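## 7. Grip faults: dropped parts and false "closed" readings

Applies to the Holst hand-held gripper, used on its own or paired with the Trudance arm.

The factory sheet says the grip sensor will catch a slipping part before it falls. Treat that as a hope. At the Mestusham shop the tool reported a firm hold 48 times in one September run while parts were landing on the floor. Fault code 388 came up only after the operator had already hit stop.

> **CAUTION:** A "closed" light tells you the motor has stopped turning. It does not tell you that anything is being held. Keep feet and hands out from under the load.

### 7.1 Before you touch anything

1. Press stop and wait for the motor to go quiet.
2. Unplug the tool. The software lock has let go on us twice, so don't rely on it.
3. Write down the fault code, if there is one, and the cycle count.

### 7.2 Check the pads

4. Plug back in, open the jaws fully and unplug again.
5. Hold the tool over a plain, pale surface under a good light.
6. Look at both pads, including the edges.
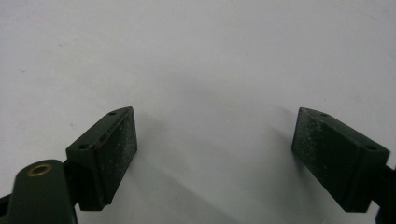
Pad wear is the first thing to rule out, whatever the diagnostic screen says. Dultier rates a set for 3,000 cycles, but we've stopped believing that figure and now check at 2,000. Lighter patches in the rough dark facing, rounded edges and pale dust caught in the grain all count as wear for this check, and a pair showing them on both fingers should be changed together.

7. Brush the dust off with a dry nylon brush. No solvent.
8. If lighter patches remain, fit new pads. See section 9.
9. Check the two screws on the top face of each finger. Snug is enough.

**Note:** The "Recalibrate grip" button clears code 388 and the drops carry on. Don't use it as a fix.

### 7.3 Return to service

10. Lift a scrap part a hand's width above the bench and hold it there for a full minute.
11. If it creeps at all, tag the tool out and let Ea Arnardóttir know. She keeps the fault log and the spare pads.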